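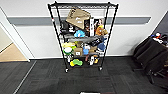
Home Tickets Docs Sign in

Ticket 372: Planner treats open shelf as solid block
16 Dec 2018 - Mārtiņš Rimkutė

Varkiter refuses every reach into the wire shelf. Log says "goal in collision" 20 times out of 20. Same result after a restart.

Checked the occupancy map. The wire levels and the plush toys get merged into one box - the Kang filter fills any gap under 80 mm. It was fine on the November build.

Set gap fill to 2 mm and reran. Planner now returns a path for the upper level. Lower levels still fail. Assigned to Jikum.

We use cookies to keep you signed in. Accept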